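What Is a Royal Title, Anyway?

King, queen, prince, duke. Lots of words! What do they all mean?

A king or queen rules a kingdom, or at least wears the crown. Their kids are princes and princesses. Easy so far.

Dukes are next. A duke used to look after a chunk of land for the king. Let's make up a kingdom and call it Gatunus. The king has 2 kids, a boy and a girl. The girl is 11, the boy is 8. Who gets the crown?

Long ago - the boy. Yep, even if he was younger. Not fair, right? Lots of countries changed that rule. Now the oldest goes first, so the girl wins.

The next person in line is called the heir. You dont say the H. Sounds like "air."

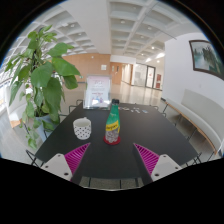 What if the new queen is only a kid? Then a grown-up does the job til she is old enough. That person is a regent. Say it REE-jent.

Can you marry into a title? Sometimes! Marry a king and you are usually called queen. But you don't get to rule - that part stays with the king.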